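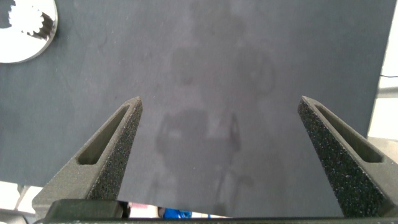 Bandgate Press Desk

Gellum puts small gear sets on a plain dark mat, and asks buyers to doubt the catalog

GELLUM — Makers of small gear sets like to promise that any patient person can put one together at the kitchen table. Bandgate, which sells assembly kits to schools and repair shops, is not convinced. In July it opened a bench program at its Gellum workshop to check such claims before repeating them.

The work surface is dull on purpose. Polished steel parts vanish on a pale table, or so the catalogs say — we have yet to see good proof, and we use a dark mat anyway.
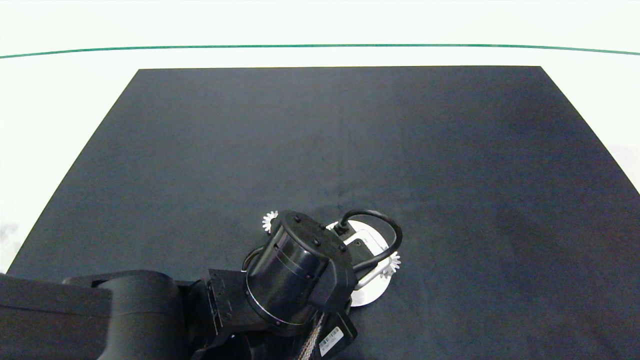
Dark blue mat on a white tabletop, Gellum workshop.

The program covers kits from two suppliers, Rerkholm and Ziółkowski. Both describe their planetary sets as "self-locating." Bandgate will not print that phrase until it has finished 1,000 builds of each. A spur gear that sits well by hand on a flat disc may still bind when its neighbors go on,
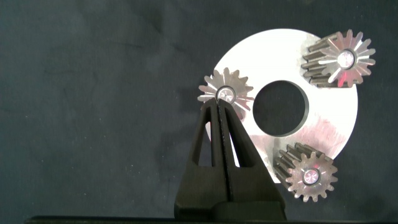 and a disc with a clean center hole tells a buyer very little about how the teeth will mesh. So far 110 builds are logged. That is too few to say anything useful, whatever our own sales team would prefer.

Results will be posted as they stand, poor ones included. Kit prices do not change during the program.

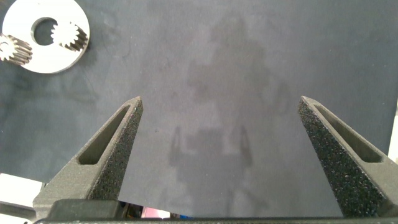
Will the program end with a seal of approval?
Bandgate has no plans for one. Buyers will get the build log and can judge the kits for themselves.

Trade inquiries go to the Bandgate Press Desk, Gellum, before 4 p.m.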